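Skovodero Riders Club
Minutes of the general meeting, 2018-01-30
Chair: Radosław Lis

The chair opened the meeting and the minutes of the last one were approved with one correction: the battery talk was given for members only and was not open to the public.

1. Path access
The city has replied to our letter on the Szabó Street path. E-scooters and electric unicycles may keep using it for now, at a top speed of 12 miles per hour between the school and the footbridge. The limit will be looked at again in May. Signs are to go up at both ends. Several members said the stretch by the footbridge is too narrow for passing and asked that we write back about it. The chair will draft the letter and send it around before it goes out.
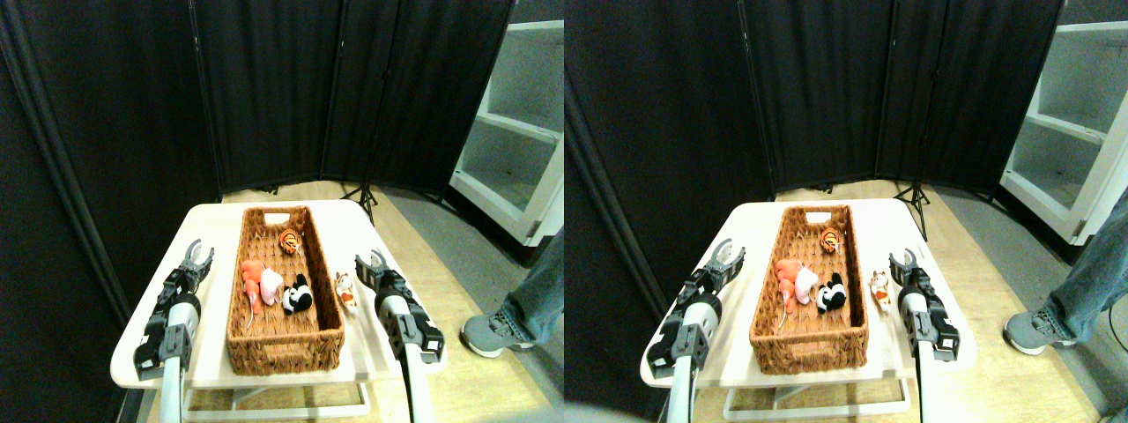 Wicker basket with plush toys, on the white table.

2. Group rides
The short evening loop stays as it is. The long ride will start from the Tradum parking lot again, as the old starting point by the market has no lighting. New riders go in the middle of the group, with one experienced rider in front and one at the back. Helmets are required on all club rides, including the short loop. Riders who turn up without one will be asked to go home and get one.

There was some talk about unicycles and scooters riding together. Braking distances are different and two members had close calls last fall. It was agreed to leave a gap of at least three scooter lengths and to call out before stopping.
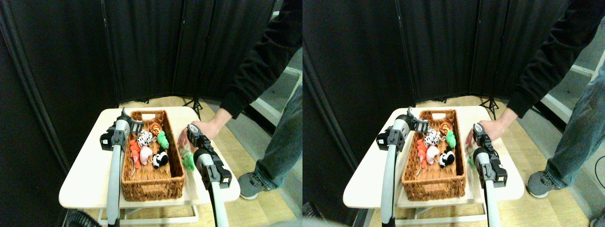 Can a rider under 16 join the long ride?
Only with a parent or guardian riding along, and the signed form has to be handed in before the start.

3. Chargers and batteries
The Statow shop has offered members a battery check for 56 dollars, which covers the pack, the charger and the main connector. The check takes most of a day, so scooters have to be dropped off in the morning. Members with home-built packs should call the shop first - it will not open a pack that has been glued shut.

A member asked whether chargers may be left plugged in overnight in the club room. This was discussed at length. The landlord's insurance does not allow it, and the rule stands: nothing charges in the room unless a member is there.

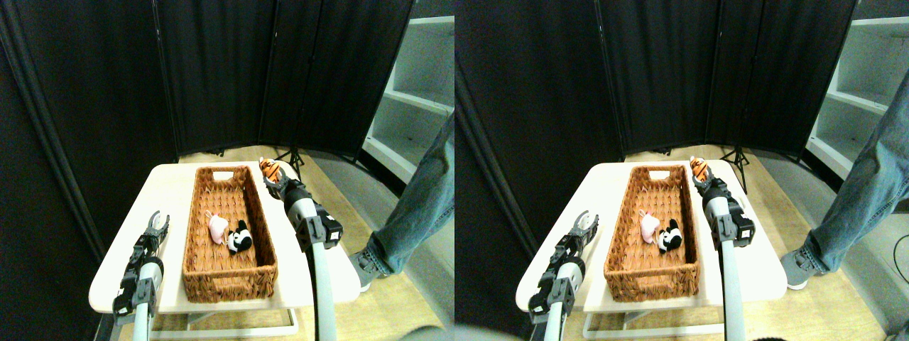
The timer switches bought last year are still in the cupboard and may be borrowed for use at home. Please write your name on the sheet inside the door when you take one.

4. Money
The balance stands at 513 dollars after room rent. The club still owes for the reflective vests. A motion to raise dues was put forward and withdrawn. It was agreed to sell the old tire pump and the two spare stands, and to put the proceeds toward lights for the loan scooters.

5. Safety day
The plan is a morning of slow riding practice, braking drills and a short talk on night riding. The lot behind the Tradum building is free to use if we sweep it afterward. We expect some 900 flyers to be enough for the schools and shops.
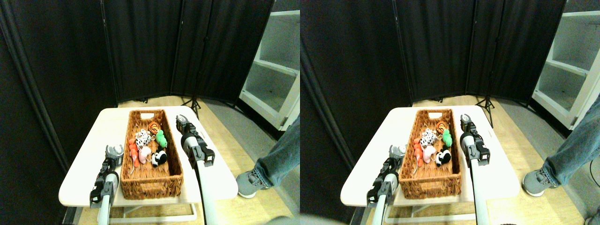
The cones have to be returned the same evening, so the braking drills will go first. Anyone with a trailer who can help carry them should speak to the chair.

6. Other business
One blue helmet and a left glove are still in the lost property box. The side door sticks and should be pulled shut by hand on the way out.

There being no further business, the meeting was closed.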